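The Weldale Bequest

The Board of the Hulness Almshouses met on January 10, 2008, to consider the matter of the Weldale Bequest, and the minutes record that all members were present with the exception of the Chairman, who had died.

The bequest dated from 1764. Under its terms, the rent from the lower meadow was to provide a supper for any resident who had outlived both spouse and children, the supper to be served on the night of the first frost and the name of each guest to be read aloud before the meal. The Board had observed these terms without interruption. It had also, over the years, allowed the rent to fall to a sum that would not buy a loaf.

Miss Friederike Fröhlich, Clerk to the Board, reported that an offer had been received for the meadow. The firm of Dullinero wished to build upon it and was prepared to pay a price which she read out twice at the request of members. She further reported that one resident was at present entitled to the supper. This was Mr Abdel Hamid of the end house, formerly a ship's engineer, who had come to Hulness in August and had not yet been invited to anything.

It was asked whether the first frost had occurred. The Clerk replied that it had occurred in November. It was asked whether the supper had been held. The Clerk replied that it had not, as the Chairman had been ill and the key to the plate cupboard had been in his coat.

A discussion followed on the legal position. One member held that a condition once broken could not be mended, and that the meadow might therefore be sold with a clear conscience. Another held that the wording required a frost but did not require that it be the first frost of any particular year. The Clerk was directed to consult the deed. She returned after an interval and stated that the relevant line had been eaten by mice.

The Board resolved to hold the supper that same evening and to consider the sale afterwards.
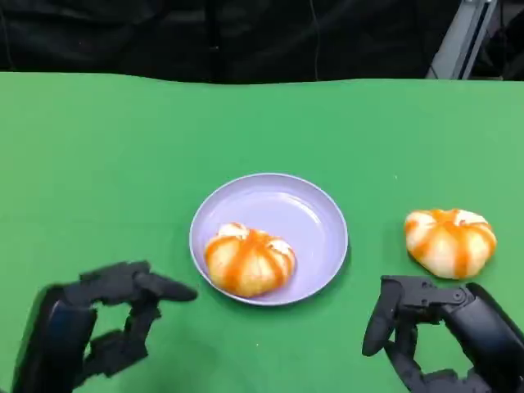
A plate.

Mr Hamid was sent for and came in his good jacket. He was informed of the terms of the bequest, and that his name would be read aloud. He asked whether other names might be read as well. The Board enquired which names he had in mind, and he gave those of his wife and his son.

There being no provision in the deed for or against such a request, the Clerk read them. She read them slowly, with care for the pronunciation, and Mr Hamid corrected her on one point and thanked her for the rest. The meal was soup, followed by cold ham, which he did not eat, and a baked apple, which he did.

The Board reassembled when he had gone home across the yard. The offer from Dullinero was placed before members and was not moved. The Clerk was instructed to raise the rent of the meadow, to obtain a second key to the plate cupboard, and to write to the late Chairman's widow concerning the coat.

The meeting closed with a request that the lamp in the yard be seen to.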